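How to fold a thin white cloth that is very crumpled

Many people begin to fold too early. If the cloth is still in one heap, first you must open it, and for this you need only a free table and some patience.

1. Put the heap in front of you and do not press it flat. The folds on the top are the easiest to take.
2. Lift one top fold with the fingertips and shake it a little. Look for a hem.
3. Follow the hem with your hand until you come to a corner.

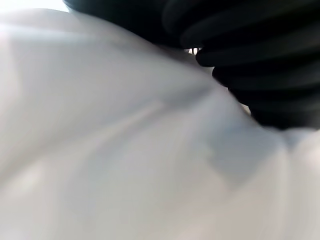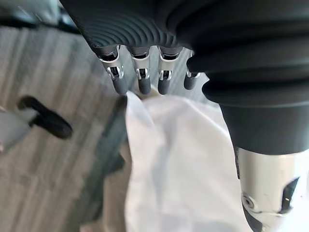

4. Hold the first corner and search for the second one along the short side. Do not pull through the middle, the cloth will only twist.
5. Lay the short side along the table edge and smooth away from you with the flat hand.
6. Fold in half, then in half again. Small creases can stay until ironing.

My neighbor Sigrun Kvam starts from the long side. For big tablecloths I think she is right, but for small ones I keep my way.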